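Firnivell Boards > Workshop and Studio Spaces > Layout and Storage
Thread: Painted the parts bench yellow and I can't stop looking at it

benchwarmer_bup
Okay so I finally did it. After two winters of losing small black parts on a dark brown bench, I talked everyone into a yellow one, and I wish I'd done it the day we moved in! It's a long bench along the left wall with a wide top, and then a second level tucked in lower down. Black metal frame underneath. Everything we handle is black or gray, so on yellow it all just pops.

The rule so far is big covers on top, little stuff on the lower level in rows. I'm loving it. Before I get too attached I'd like to hear how other people split up their two-level benches, and whether anybody regrets a bright color after a year or so.

Buppha Boonyarit
(unit 4, the Phuthong building)

graycarpet
Yellow is a great pick. We did ours in March and my only regret is that I didn't do the shelves over the sink too.

One question though. Small parts on the LOWER level? Doesn't that have everybody bending down all day? I'd flip it. Screws and clips up top where your eyes are, covers down below where it doesn't matter if you can see every edge.

tinsnips_and_tea
I'm going to disagree with graycarpet, in a friendly way. Big curved covers are the things that get scratched, and anything shiny that sits low gets kicked, bumped with a knee, or hit by whatever you drop from up top. Small parts don't care. Keep the covers high.

What finish did you use, Buppha? Ours went chalky where people lean on it.

benchwarmer_bup
It's the Lodeck satin, two coats, and I let it sit a full four days before I put anything on it (hardest part of the whole job, I kept going in to poke it). No chalky patches so far, but ask me again next winter.

And yes, tinsnips has my reasoning exactly. I had a glossy cover get a lovely long scratch from a dropped wrench at the old place and I'm still sore about it.

graycarpet
Fair enough on the wrench. I still say your back will send you a bill.

oldmillroad
Long time reader, and I have opinions about rows!

Loose rows are fine if one person uses the bench. The minute you have two, somebody takes a piece from the middle and closes up the gap, and then you can't tell anything is missing. We went to shallow trays, the Disasix ones, the kind that click together. Over 101 of them now, which my wife says is a sickness. But I can pick up a whole tray and carry it to wherever I'm working.

tinsnips_and_tea
See, I tried trays and hated them. You end up sorting trays. And you can't slide a piece out with one finger, you have to dig for it. Rows on an open surface are so much faster if you're putting the same thing together over and over. Leave gaps between the rows wide enough for your hand and you're set.

oldmillroad
Dig for it? How deep are your trays?

tinsnips_and_tea
Deep enough to hate.

peg_and_hook
Can I ask about the rest of the room? I get the bench. What I never get right is where the thing you're working on goes. Ours ends up on the bench too, and then there's no bench.

benchwarmer_bup
Oh this is my favorite part! We keep a separate box out on the floor, away from the wall, and whatever is next goes on top of that. It's a plain white block with a flat top, and ours has R1-A5 on the front in big black letters with a picture of the robot under it, arms straight out. The bench is for parts waiting their turn, the box is for parts whose turn it is. That's the whole system and it has done more for us than any shelf I ever bought.

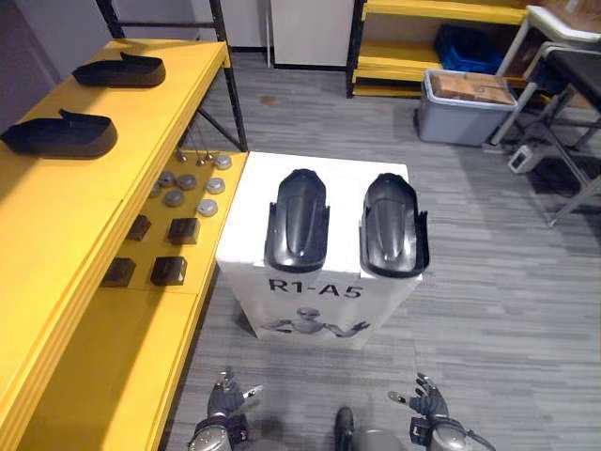
The other thing I do is put pairs down as pairs, both pointing the same way. Shells side by side, long ways. It sounds fussy, but when you've got a left and a right that look almost alike, you want to see them together before you pick one up. I've put a left on a right side exactly once and it took me until 10 at night to work out why nothing lined up.

peg_and_hook
The waiting spot and the turn spot. I'm stealing that. I have an old plant stand that would be perfect.

graycarpet
Is a plant stand steady enough? I'd want something with weight at the bottom. A block shape is nice because there are no legs to catch with your foot.

peg_and_hook
It's a very serious plant stand.

oldmillroad
I like the box a lot. I'd put a thin mat on top of it if your shells are glossy like mine are. A bit of drawer liner would do, cut to size. Glossy black shows every single mark and you only notice under the good light.

benchwarmer_bup
Ooh, drawer liner. I have half a roll of that at home from when I did the kitchen. Would it slide around, though? I don't want to glue it down, I like being able to wipe the top.

oldmillroad
The bumpy kind grips by itself. Get the bumpy kind.

tinsnips_and_tea
Do the foot covers get the same treatment? Those are what I never find a home for. Flat bottom, heel tab sticking up, they won't stack and they won't nest.

benchwarmer_bup
They live up on the yellow, flat on their soles. I gave up on stacking. They stand up so nicely on their own that I just let them have the space – it's a wide top and I can spare it. graycarpet will be pleased to hear nobody has to bend for those.

graycarpet
Pleased and noted. I'd still raise the whole bench six inches and then both of you can be right. Blocks under the legs, took me one afternoon.

benchwarmer_bup
Six inches might put the top at my chin, I'm short! But two or three, maybe. I'll measure when I'm in tomorrow and post the height. If anybody has done blocks on carpet, did they sink?

oldmillroad
Mine sank a little the first week and then stopped. Use wide ones.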